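Wendura Life Story Kit
For writing a family obituary or remembrance

Most families sit down to write an obituary at the worst possible time, with a deadline from the newspaper and three people remembering three different wedding years. We made the Wendura kit for the quieter months before that, or for the long stretch afterward, when you finally have the energy to put down the whole story of your grandmother or the uncle who ran the hardware store (and there is always more to tell than fits in a newspaper column!).

Inside you'll find a set of 205 question cards, sorted into 7 chapters that run from childhood and school through work, friendships, faith and the later years. Skip any you like, and go back to them when a cousin calls with a better memory than yours. The writing book has 200 lined pages and lies flat when open, so two people can share it at the kitchen table.
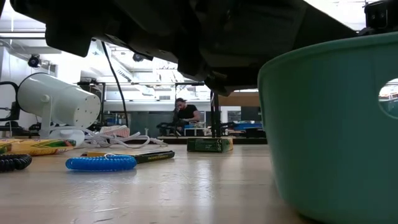 Teal-green plastic bin with an oval handle hole

There is also a short guide to turning your notes into a finished piece, with sample openings in plain English, a page on how to list surviving relatives kindly when the family tree is a little tangled, and some gentle advice on what to leave out. We're fond of that page, and customers tell us they read it more than once.

Choose from two covers. Funetti is a soft cream with a narrow ribbon marker, and Trulel is a deep navy with a pocket at the back for clippings and funeral programs.

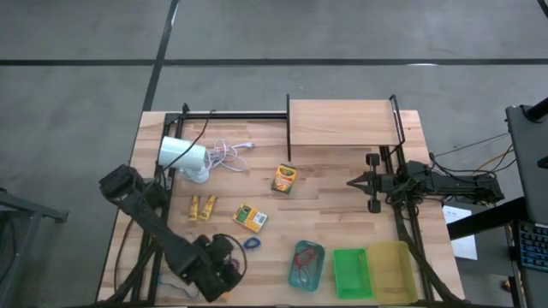 The pocket holds a folded newspaper page comfortably, though we'd suggest making a photocopy of anything old or fragile and keeping the original somewhere dry. If you need more room, the refill book fits either cover and comes with 6 blank family tree sheets.

Kits usually leave us within some 6 business days. In December we get very busy, so please order early if yours is meant as a holiday gift. Unmarked books may be returned, and single lost cards are replaced free; just send us the number printed on the back of its neighbor.

Page updated September 1, 2022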